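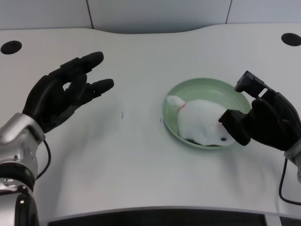 How a Robot Hand Learns to Pick Up a Soft Toy

From the student project pages of the Cumton Robotics Club

Pick up something soft, like a sock or a stuffed animal. You probably did it without thinking. Your brain sent a message down your arm, your fingers closed, and your skin told your brain when to stop squeezing. All of this took less than a second.

A robot has to be given each of those steps. This page explains how the steps work. It was written by the older group at the club for readers in grades three to six.

What is a robot hand made of?

A robot hand has fingers, and each finger is split into segments. A segment is a stiff piece that does not bend. The place where two segments meet is called a joint. Your own fingers work the same way. Bend your pointer finger and look at it from the side. You will see three segments.

Something has to move the joints. In your body, muscles do it. In a robot, motors do it. A motor is a machine that turns when electricity goes through it. In some hands the motors sit inside the fingers or the palm. In others they sit in the forearm and pull on thin cords, much as your forearm muscles pull on your tendons. Cables carry electricity to the motors, and they carry messages too.

How does the robot know where the toy is?

The robot uses a camera. A camera makes a picture out of tiny colored dots called pixels. A computer program looks at the pixels and tries to decide which ones belong to the toy and which ones belong to the table.

Color helps. A white toy on a white table is difficult, because the edge of the toy is hard to find. A white toy on a green plate is easier. The program can look for the place where green stops and white begins.

One camera picture is flat, so it does not say how far away the toy is. To measure distance, many robots use two cameras set side by side. Each one sees the toy from a slightly different place. Try this yourself. Hold up your thumb and close one eye, then switch eyes. Your thumb seems to jump. The closer your thumb is, the bigger the jump. A computer can measure the jump and work out the distance.

Why are soft things hard to hold?

A wooden block keeps its shape when you squeeze it. A plush toy does not. It gets thinner in the middle and bulges somewhere else, so the toy the robot is holding has a different shape from the toy the camera saw.

There is also the question of force. Force means how hard you push or pull. With too little force, the toy slips out. With too much, the toy is squashed. The robot needs a number in between, and the right number for a plush toy is wrong for an egg.

How does the robot learn?

In our project, which we named Flellano, a student moves the robot's hands by remote control. The computer saves everything that happens: the camera pictures, the angle of each joint, and the time. One saved try is called a demonstration.

Our first set had 50 demonstrations. We went through them one at a time and marked 37 as good. In the other ones the toy was dropped, or it was picked up and put down in the wrong spot. We kept those in a separate folder.

Next, the computer studies the good demonstrations. It makes a guess about how the fingers should move, compares the guess with what the student did, and changes itself a little. Then it guesses again. This is called training. Our training run had roughly 4000 rounds of guessing.

Shivam Yadav wrote the rules for marking. A try is good if the toy leaves the surface, stays in the hand, and is set down inside the target area. A try that meets only two of the rules is not good.

Test it at home

You need a small stuffed animal, a plate, and a pair of thick winter gloves.

1. Put the stuffed animal on the plate.
2. Put on the gloves. They take away most of your sense of touch.
3. Close one eye.
4. Pick up the stuffed animal with your thumb and one finger only.
5. Do it again with all your fingers and both eyes open.

Write down what went wrong each time. Did you miss? Did you push the plate? Did you squeeze too hard?

Words to know

Demonstration: one saved try that a computer can study.
Force: how hard something pushes or pulls.
Joint: the place where two stiff parts meet and bend.
Motor: a machine that turns electricity into movement.
Pixel: one tiny dot in a picture.
Training: guessing, checking, and changing, many times over.

Next page: Sorting Blocks by Color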